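Gebremedhin Asfaw
Sun 8 March

I said I'd write up the January gripper fault once we had the full log, so this is that. It's a long thread. Short version first: an arm let go of a mug over a counter, the controller said it was still holding it, and the cause was a setting I approved.

2/ Background for people who don't follow me. I work on the kitchen tasks at Rellora. Our arms run a stack called Haleo, which handles planning, grip force and the safety stops. Henok Abera looks after the grip side and I look after the task side. The fault sat right between the two of us.

3/ The task was simple. Pick up a ceramic mug at the back of the counter, carry it forward, put it on the cutting board, let go, back off. We had run it 858 times since the last software update with no drops.

4/ On the next run the arm picked up the mug, started forward, and the fingers opened by a few millimeters. The mug slid out, hit the edge of the counter and broke on the floor. Nobody was inside the tape line. The nearest person was me, at the desk.

5/ The drop itself is not what worried me. Things get dropped. What worried me is that the arm kept going. It carried nothing to the board, lowered nothing onto it, opened, backed off and logged a success.

6/ So in our records there was a clean run, and on the floor there was a broken mug. If I had been at lunch I would have come back to pieces and a green line in the log.

7/ What the log showed: the fingers close until the motor current passes a limit, and Haleo marks the object as held. After that it is supposed to check the current and the finger gap every cycle. If either one drifts too far, it stops the arm and raises a fault.

8/ The gap check was off. It had been off for 21 days. I turned it off in the task file, because it kept tripping on the cereal bags. A soft bag shifts in the fingers and the gap changes, so we were getting false stops all morning.

9/ I meant to turn it off for soft packages only. The line I edited sits one level too high in the file and applies to every object on the counter. Henok looked at the change and passed it. He has asked me to say that, and I'd add that the note I wrote on it said "bags only", so he read it the way I described it.

10/ That still leaves the current check, which should have caught it. It didn't, and this part took us most of a week.

11/ The current reading is smoothed so that bumps don't cause a stop. The smoothing window was 280 milliseconds. The fingers lost the mug, touched each other almost right away, and the current came back up. The smoothed number dipped but never crossed the limit. Fingers pressed against each other look a lot like fingers pressed against a mug if current is the only thing you look at.

12/ Why did the fingers open in the first place? A worn connector on the gripper cable. When the arm reaches toward the wall the cable loop gets pulled, and the gripper loses power for an instant. We could repeat it by hand by wiggling the plug. Henok found it in about ten minutes once he stopped reading logs and went and pulled on things.

13/ So three faults in a row. A bad plug, a check that was switched off, and a second check that was too slow to see it. Any two of them would have been fine. I don't find that very comforting.

14/ Changes we made. The gap check can't be turned off from a task file anymore. You can widen it for one named object, and the widened value prints on the screen at the start of each run.

15/ The smoothing is shorter now. We get more nuisance stops, maybe one or two in a morning. I would like fewer. I'm not going to touch it until we have a better signal than motor current.
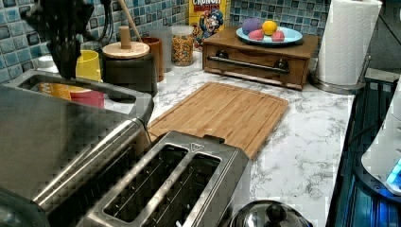 16/ The connector was replaced and the cable got a longer loop so it has slack at full reach. We also check the plug by hand before the first run of the day. It's on the start sheet under the E-stop test, and you have to initial it.

17/ We also went back through the old runs to see if there were other false successes. Henok pulled 200 of them and compared the log against video. He found one more, a spoon that had slipped out early. Same pattern, logged as done. We're still working through the rest.

18/ A person at Woltthorpe asked if the arm should have stopped when the cable lost power. Yes. The dip was too short for the power monitor to report it. We have a request in for a monitor that latches, meaning it remembers a dip until someone clears it. No date on that yet.

19/ Someone else asked if we've moved to plastic mugs. No. With plastic I might not have heard it land.

20/ If you run anything with a "held" flag, go look at what sets it and what clears it. Ours had one way to be set and, for those three weeks, almost no way to be cleared.

21/ I'll post the rest of the video check when Henok finishes it. Questions are fine, but I'm slow on weekdays - we're back on the counter tasks from tomorrow morning.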